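Why I stopped putting fruit in a bowl

Feb 5, 2022

I have a small hill to die on, and it's the fruit bowl. I think we should get rid of it. My mother would faint if she heard me say this (hers has been in the middle of the dining table since before I could reach it), but I've lived without one for a good while now and I'm never going back.

Think about how you use a bowl. You come home with your shopping and pour everything in. The big stuff sits on top because it looks nice, the small stuff slides to the bottom, and then a week later you stick your hand in for a plum and your finger goes right through it. We've all been there! A bowl is basically a stack with a pretty rim. Whatever you bought first is the last thing you'll find.

A tray fixes most of this. It's flat, it has a little edge so things don't roll onto the floor, and everything in it is in plain view the second you walk into the room. Mine is plain and cheap and I've never once had to wash sticky goo out of the bottom of it. My friend Amirul Rahman thinks it looks like something from a cafeteria, and sure, maybe it does, but he also throws out more bananas than anybody I know.

The other half of my argument is the sorting. I don't put fruit straight from the bag onto the tray anymore. I spread it out on the table first, with space between the pieces, and take a good look at each one before it goes in. It's a tiny job and I've come to really like it – you notice the colors, you turn things over, you decide what's for tonight and what can wait.

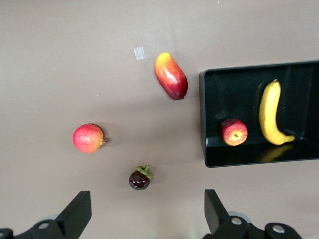
Pomegranate and mangosteen still out on the table, two already in the tray.

Tell me that isn't nicer to look at than a heap. A pomegranate has that funny little crown, and a mangosteen comes with its own green collar, and in a bowl you'd lose both of them under the apples. Fruit that's been given some elbow room looks like something you'd want to eat. I'd even say the same for the fake kind, if you're a person who decorates with it. A pile of it looks like a pile, but a few pieces spaced out on a dark tray look like you meant it.

Now, Herman Pillai, who lives downstairs and argues with me about everything, says a tray takes up too much counter. He has a point. Mine takes up the spot where the toaster used to be, and the toaster now lives in a cupboard, and yes, I complain about it every morning. But I'd ask him how much counter his bowl takes up, plus the bag of lemons next to it that wouldn't fit.

He also says a bowl is cozier, and I can't really fight that one. Bowls are cozy. If you've got one you love, put your keys in it, or your mail, or those rubber bands you keep saving. Mine is full of batteries and it's very happy there.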